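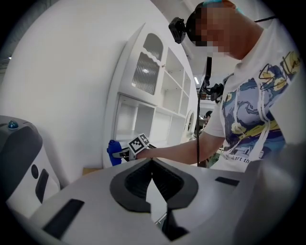

Finally getting this page up! We spent most of September sorting out the white display cabinet at Juststead, and I'm so happy with how the whole corner feels now. It's my favorite spot in the shop (sorry, front window). Selma Begović and I did the bulk of it over two long evenings, with Renji Iwasaki dropping in to argue about where the teapots should go.

## The cabinet

**The glass door.** Arched at the top, with a scalloped white frame and ribbed frosted glass. I fell for it the minute I saw it! Whatever sits behind it goes soft and blurry, so the mismatched saucers live there.

**The cubbies.** Square, white, row after row of them. Selma wanted one color per cubby and I wanted one maker per cubby. We're trying hers until October.

**The T-shirt.** Several of you have already asked about the painted one with the blue, lavender and yellow swirls. We don't sell it! I wish we did.

## Still to do

- Labels for the 21 small pieces from Trikska
- 6 more plate stands, the short kind
- Malachy's box of Takagi cups, which I haven't even opened yet

If you want to come see it all up close, we're open late on Thursdays. Ring the bell twice, the first one never seems to reach the back room.

Nelli Heinonen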